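Vevevach Laboratory - Progress report to the Gyamfi Fund
Project: Mucus clearance in cultured human airway epithelium
Prepared by Afia Ansah, 29 August 2024

Work since the last report has centered on ciliary beat frequency and transport speed in cultures grown at the air-liquid interface. We now hold 195 usable inserts from three donors. Inserts with visible gaps in the cell layer were discarded before measurement and do not appear in that total.

Beat frequency was stable between passages two and three. Transport speed was not. Cultures with similar beat frequency moved tracer beads at very different speeds, and the difference followed the depth of the periciliary layer more closely than the share of ciliated cells. Goblet cell counts are still being checked by a second reader.

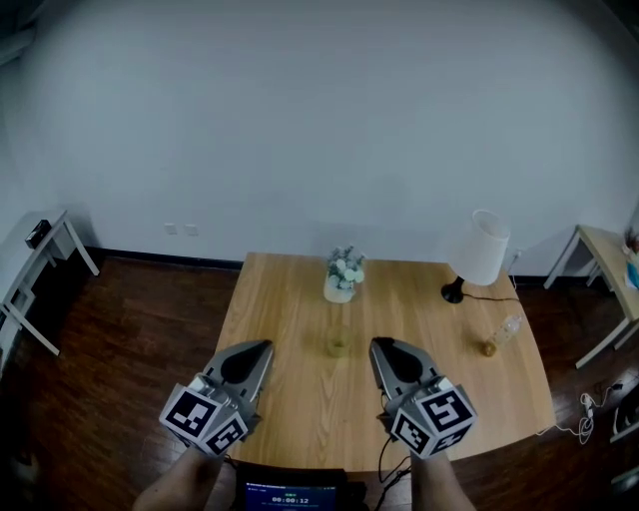
The hypertonic saline arm started in February. Layer depth rose after each dose and fell back to baseline before the next reading, so the present reading interval is too long to describe the decline. Cecilia Nyarko has rewritten the protocol with shorter intervals for the first hour - the later time points are unchanged.

Video analysis has moved to the Ravix software. Of 901 clips processed, those with drifting focus were rejected automatically and will be reviewed by hand before the data set is closed.

Spending is within budget except for culture medium, where the supplier changed its pack size. We ask to move unspent travel money to cover the difference. The Sokine incubator is still awaiting calibration and holds no study material.

Next period: repeat the saline arm, finish the goblet cell counts, begin the mucin staining.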